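Search this site
Enter keywords

The Toy Shelf Review, and What Was Kept

December 13, 2022

The annual review of the toy shelf in the family room has now been completed. It had been postponed since October, when the new shelving from Branberg was fitted and the old boxes were moved into the hall, where they remained rather longer than was intended. I am grateful to Kristine Belmonte, who gave up a Saturday morning to assist, and to my neighbour Urszula Chmielewska, who lent us her folding table.

Readers who have followed these pages for some time will know that the household operates a simple rule. Each item is taken out, looked at, washed if it requires washing, and then placed in one of 2 groups: to be kept or to be passed on. Items which squeak are tested. The wooden blocks were dealt with first, as they always are, and they were returned to their drawer without discussion. The jigsaw puzzles took up most of the morning. One of them, a harbour view bought in 2000, was found to be short of its church tower, and it was agreed with some regret that it should go.

The soft and rubber toys were considered after lunch. These had been stored together for too long, and several had picked up dust in the creases. A bowl of warm water with a little washing-up liquid is sufficient for most of them, provided that any with a squeaker are wiped with a cloth and kept out of the bowl. An old toothbrush is of considerable help with moulded feathers and wrinkles.

The rubber chicken was the subject of a longer exchange. Kristine was of the opinion that it should be passed on. My own view, which I have set out on previous occasions, is that it has a place in any household that receives children, and that the red band about it gives it a certain dignity. The vote was tied — the chicken stays. 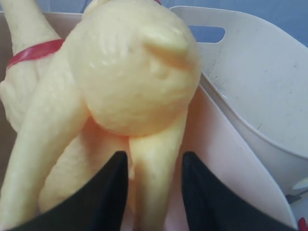 Arrangements for Storage

Plastic bins have been preferred to cardboard for some years now, and this policy continues. A bin with a slot for the hand is easily carried from one room to another, and the smooth sides may be wiped down in a moment. Lids have been given up altogether. They were never put back on, and two of them cracked underfoot last winter.

Labels have been written in capitals and fixed at a height which the younger visitors can read. Soft toys are to go on the lowest shelf, with vehicles and track above them. Board games remain at the top and should be requested from an adult.

Items to Be Passed On

A total of 59 items left the shelf, of which 11 were single pieces from sets that could no longer be completed. Jericho Manalastas has kindly agreed to take the picture books for his classroom. The toy kitchen has been promised to Aigars Lapiņa, whose granddaughter is now of an age to use it, and it will be collected before the holidays if the van is free.

The matter of the train set has been held over until the missing bridge is found.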